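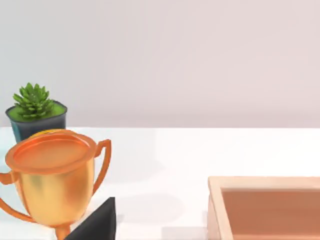

Subject: Re: Old railway path, Kemham to Lorside - has anyone walked it lately?

Hello all,

I've been meaning to answer this since it came through, and then we went and walked the thing again at the weekend, so now I've got far too much to say!

> We're new to the list (and to Kemham) and have seen the old railway
> line marked on the map as a footpath as far as Lorside. Is it open the
> whole way? One of us has a dodgy knee so we'd like to know about steps
> and stiles before setting off. Also, is there anywhere to get a cup of
> tea, and does the bus back still run in winter?

Welcome to both of you. Yes, it's open the whole way, and I think it's the best easy walk we've got. There are 2 stiles, both at the Ruddock end where the path leaves the trackbed to get round the farm. The first is fine. The second has a wobbly step and a big drop on the far side, so with a bad knee I'd use the field gate a bit further down (please shut it, there are sheep in there until spring). The only steps are the ones up to the road at Lorside, and you can dodge those by carrying on under the bridge and taking the ramp by the allotments.

It's 5 miles from the old station yard to Lorside green. We took all morning over it, but we stop for everything. The cutting just past the yard is glorious at the moment, all hart's tongue fern and dripping moss, and there were long-tailed tits going through the hazels the entire way along. I could have stood there till lunch. Do look out for the old platelayers' hut on the left, too. The roof has gone but the fireplace is still there, and somebody has cleared the brambles off the front so you can get right up to it.

Mud: plenty. The stretch behind Ruddock has been chewed up by tractors and I went over the top of one boot. If you keep to the right-hand bank it's passable, and there's a worn line through the grass that will show you where everyone else has had the same idea.

Tea: the village hall at Ruddock does teas in the mornings, and the cheese scones are enormous. They close for the whole of December, so bring a flask if you're going then. The pub at Lorside opens at noon and is happy with boots as long as you stay in the back bar.

The bus does still run in winter, but the last one leaves Lorside green at ten to four and it doesn't hang about. It's dark not long after that and the cutting is no fun without a torch (I speak from experience).

Something I'd love help with, from anyone who knows the line's history. There's a cast iron post in the hedge, 200 yards or so beyond the hut, with the number 3255 on it. It's much too high for a mileage. My guess is a bridge or boundary number, but the nearest bridge has a different plate altogether. Has anybody got the old survey sheets? I scraped the lichen off the bottom half and found no more lettering, only rust.

Do report back when you've been. I want to know if you see the tits!

All the best from a muddy household in Kemham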